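The Water at Bralard

Shivam Tiwari had been told about the spring by three different people before he got his boots off, and none of them could agree which side of the road it was on.

"It takes the ache out," said the woman at the Gurnach general store, ringing up his milk. "My mother went up with a stick and came back without one."

"What happened to the stick?"

She looked at him as if he'd asked what happened to the moon. "She left it there. Everybody leaves them there."

He drove the 40 kilometres out to Bralard the next morning with the ute's heater stuck on and a folder from the shire on the passenger seat. A firm called Toltier wanted to bottle the stuff. Toltier had sent the shire a brochure with a waterfall on the cover, and there was no waterfall within a day's drive of Gurnach. The shire had sent the brochure to Shivam, who tested bores for a living, with a sticky note that said Thoughts?

His thoughts were that people would pay for anything if you put a fern on it.

The spring turned out to be a wet patch under a granite shelf, with a length of poly pipe shoved in and a trickle coming out the end. There were sticks, he had to admit. A good pile of them leaned on the rock, along with a pair of crutches gone grey in the weather. He picked one up and turned it over. It was a tomato stake.

"You'll be the bloke from the shire," said a voice behind him.

Cai was older than he'd sounded on the phone, and wore a jumper with both elbows gone. His family had held the block since his grandfather's time. He didn't offer to shake hands.

"I'm a contractor," Shivam said. "Do you drink it?"

"Every day."

"And how's your back?"

"Crook," said Cai. "Always has been."

Shivam filled his bottles, labelled them and packed them in the esky. Cai watched the whole business from a rock, eating a mandarin and putting the peel in his pocket.

"What did Toltier offer you?" Shivam asked, which was none of his affair.

"Twelve years' lease. New fence. They said there'd be a visitors' centre with a cafe." He seemed to find the word hard to get his mouth around. "Girl showed me on her phone what sort of coffee." 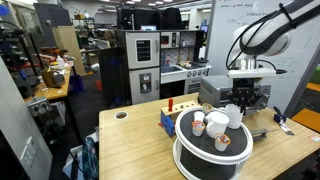

Mugs and pods on the two-tier stand.

"And you said?"

"Said I'd think. They don't like that, do they? They rang again before tea."

The results came back on 16 September 2020. Shivam read them at the kitchen bench with his toast going cold. Calcium, a bit of magnesium, iron enough to stain a sink. It was water. It was a shade worse than what came out of his own tap, and his own tap tasted like a swimming pool. He had expected as much and was annoyed to find himself disappointed.

He wrote it up in two pages. Flow rate, some 200 litres an hour in a good month and probably half that by April. No basis for any claim of therapeutic benefit. He took out the word "any", then put it back.

The shire rang to ask if he could soften the second page.

"Soften it how?"

"Well, it's quite definite."

"It's quite definite water," said Shivam.

They paid him $632, less than the quote, and it took them until Christmas. He heard later that Toltier had gone cold on Bralard and was looking at a creek on the other side of the range, where presumably somebody's mother had also thrown away a stick.

He went up once more in the new year, on his way back from another job. His knee had been giving him curry since the spring, and the physio's only idea was a sheet of exercises with a cartoon man on it. The gate was open. Cai's dog came out, had a look and went back under the tank stand.

The trickle was thinner. Shivam squatted, badly, and cupped his hands and drank. Iron, mostly. A bit of poly pipe. He stayed down there a minute because getting up was going to be a production.

"Well?" said Cai from the fence.

"Nothing."

"Give it a go for a week."

"It's calcium and rust, mate. I've seen the numbers."

Cai nodded and held out an empty cordial bottle, already rinsed. Shivam looked at it for a while. Then he filled it to the neck, screwed the lid on and limped back to the ute.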